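The Wrong Three Hundred

By the time I ran the ablation I had been at Rumport for almost 8 months, and I had one result to my name, and I loved it the way you love an ugly dog.

The result went like this. We had 700 demonstrations of a robot picking soft stuff off a table and putting it in a basin. Cloth, crinkly wrap, anything that changes shape when you breathe on it. You train on all 700, you get a policy that works a little over half the time. But if you threw out 300 of them, and you let my filter pick which 300, the thing got better. A lot better! Fewer examples, cleaner hands. I called the filter Darnix, after a brand of sock my grandmother used to mend, and I had a slide with a little sock on it and everything.

What Darnix did was score hesitation. If the person driving the arm paused near the cloth, or backed off and came in again, the demo lost points. Lose enough points and out you went. The idea was that a robot learning from a nervous person learns to be nervous. It made so much sense that I explained it to my dentist.

Then Dolores Gallagher asked me for a control.

She asked it in the hallway, holding a burrito, in the voice of a person asking where the stapler was. Had I tried throwing out 300 at random? I said of course I had. I had not. I had tried it once, in May, on the old gripper data, and the number had been bad and I had taken that as a yes from the universe.

So I went back to my desk and set up the runs. Three random seeds, same training budget, same everything. I told myself it was a formality, and then I sat there refreshing the page like it was going to tell me who I'd marry. The first seed finished Thursday after lunch. Worse than Darnix, by plenty. I bought myself a cookie. The second one came in overnight, worse again, and I slept like a baby until about four, when I woke up and thought -- who drove those demos?

I mean it, I sat straight up. Because I had never sorted them by operator. Two people had driven nearly all of the 700, me and Charito Ambrosio, and Charito does not hesitate. Charito drives that arm like she's late for a bus. I'm the one who hovers. I'm the one who gets right up next to the cloth and has a little think.

I got in before seven and pulled the list. Of the 300 demos my beautiful filter had thrown out, 8 were Charito's. The rest were me.

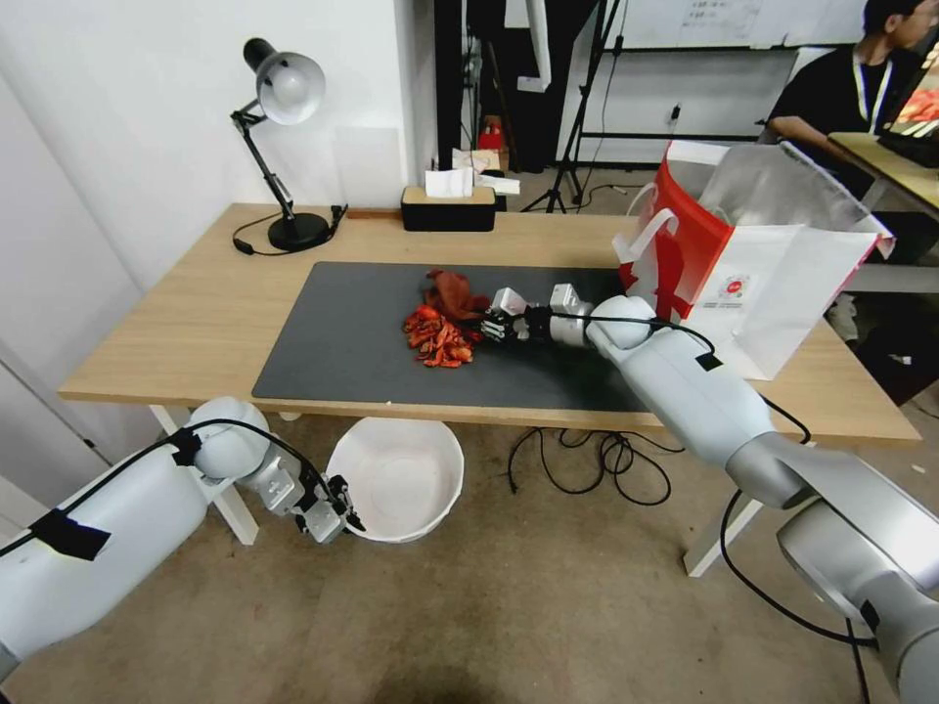
Charito thought it was still a result. She'd rolled her chair over with her coffee and read the list twice, top to bottom, and she said that if I could show the hovering was what hurt, and it wasn't just that I put the camera view in a different spot or started the arm from farther back, then I had a paper, and if I couldn't, then what I had was a very expensive way of finding out she was the better driver. She said she'd be fine with either one.

"You could've told me I hover," I said.

"I figured it was a style."

We worked out the test on the back of a Willems parts invoice. I would drive a new batch with no pausing allowed, and she would drive a batch where she had to stop beside the pile and count to 3 in her head before closing the hand. Same cloth, same start position, and neither of us would know whose was whose at scoring time. Dolores would hold the key. If Darnix was measuring what I said it was measuring, my fast ones would pass and Charito's slow ones would go in the trash with my old ones.

It is surprisingly hard to stop hovering. My hand wanted to wait. Every single time I got near the stuff there was this tug in my wrist, like when you reach to pet somebody else's cat. Charito had the opposite trouble. She'd get to two and start humming.

"That was two," I said.

"That was three."

"You went one, two, hmmm."

"The hmmm is three," she said, and reset the arm.

I crossed the sock off the slide that night, just in case, and then I put it back. We had forty more to drive before Dolores would even open the spreadsheet, and the third seed was still running.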